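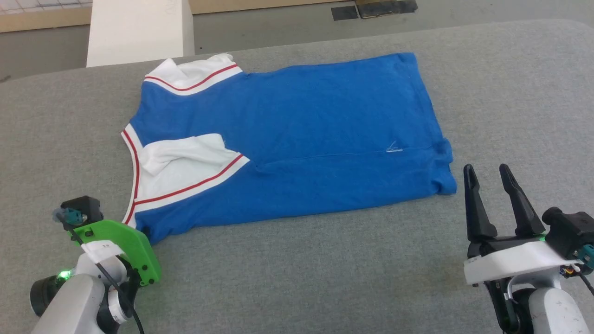 Bought two of these for the club kit and the iron-on numbers went on first go, says a buyer in Stembridge, only wish the backing peeled a bit quicker.

Kuvach Iron-On Numbers, pack of 11

White or black. Height 200 mm. Cotton, polyester, mixes. Not for nylon or anything showerproof, it will pucker.

How to fit
Wash shirt first, no softener. Iron on cotton setting, steam OFF. Press 11 seconds, lift, move along, press again. Dont slide the iron. Leave till cool then peel.

Washing
Inside out, up to 40 degrees. No tumble dryer. Wait 2 days before the first wash.

Delivery
Orders in before noon go same day. Tuesday is the late van for Golestani Sports collections, ring the shop if you need it sooner.

Out of stock: black 6 and 9, back in January. White all fine.

Also in this range
Skuder name letters, same film, sold singly
Spare backing sheets
Pressing cloth, small

Returns ok if the sheet is uncut. Cut sheets we cant take back, sorry. Bulk price for full teams, email with sizes and colours and we'll send a qoute.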